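The Long Goodbye to Kinsella Road

Grakdale Town are selling the ground they have never much liked, and their supporters have discovered, a little late, that they love it.

By Éabha Breathnach
September 27, 2018

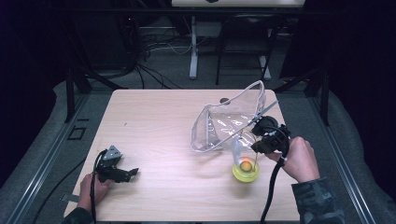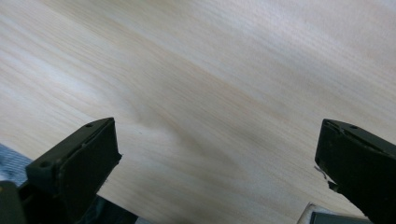

Reading time: 2 minutes

The away end at Kinsella Road has 79 seats with a view of the whole field. The rest have a view of a pillar, or of the man trying to see around it. For years the fans' newsletter has run a poll on the worst seat in the house, and last season's winner asked if he could renew.

Now the club is moving. The new stadium at Plandavbridge, 14 miles up the road, will have parking, hot water and a sponsor, Ekix, whose name will be on the roof in letters large enough to trouble passing pilots. The chairman calls it a home for the next generation. The current generation would like to know about the bus.

There is one, as it happens. It leaves Plandavbridge 20 minutes before the final whistle, a schedule that suits anyone who has watched Grakdale defend a lead.

The average home crowd last year was 1,460, a figure the club announces with pride and the visiting teams read with concern for our welfare. Most of those people have complained about the ground for as long as I have known them. They complained about the slope, the tea and the men's room, which has a roof in places. Since the sale was announced I haven't heard a word against any of it. One man in the main stand told me the slope was "character." He once wrote to the league to have it leveled.

The last game is in January, against a side we haven't beaten at home in a decade. Tickets went in a morning. I got two, both behind a pillar.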